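Kurnine word lists, readme

Kurnine is a collection of dialect words from the villages near Clollercombe, made for people who study spelling or who only like old words. The collection was started by Igor Wieczorek and put in this form in September 2016. Please read the notes on columns before you open the files, it will save you some trouble.

There are two files. The first, words.txt, has one word on each line, then a tab, then the meaning in standard English. The second, sources.txt, says from which notebook the word was copied. The notebooks are named Vestirach and Pangilinan, after the families who kept them.
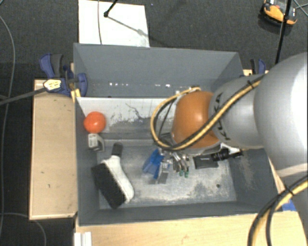
Spelling was left as it stands in the notebooks, also when the same word is written in four different ways. I did not choose one form as the correct one — this is a work for the reader. A question mark after the meaning says that the handwriting was hard to read.

Known problems: words that begin with a capital letter are sorted before all others. The plural forms are missing in the Vestirach part. Some meanings are too short, mostly for names of tools and weather.

You may copy and change the lists for any use. If you find a mistake, please send the line number and the corrected word — without the number I have to search for long time.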